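Re: [bench-automation] Printed trainer plates, any good?

Posted from Paststead, November

On the list, someone at Clovdale wrote:
> We have a quote from Wivau for the PC assembly kit: printed plates,
> fixture tray, part list. 4,000 for the set without the arm. Has
> anyone used it for card and memory work? Is it worth the money over
> a scrap tower?

We have had the kit on loan and I would say yes, with limits. The mock board plate sits inside an ordinary tower case and has places for a drive, processor, memory and cards. You teach positions on that first, with the case on its side.
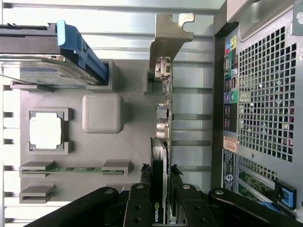
Spare plates are 209 each and single clips are 51 for a bag. Delivery was quoted at 5 weeks. The Räsänen kit is cheaper, but it has no drive bracket, and we wanted one.

> Does it carry over to a real machine?

Partly. Expect to teach the heights again for each case. The tray helps here – drive, processor and memory each have their own place on it, so the pick positions stay put when you change the tower.
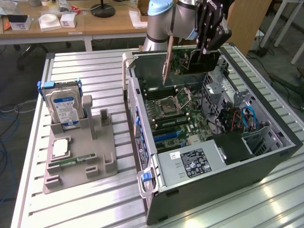 I would ask Wivau for the drawing files before you sign. They sent us PDFs only, which are no use if you want to print your own holders. The manual is thin on gripper fingers too, so allow time for that.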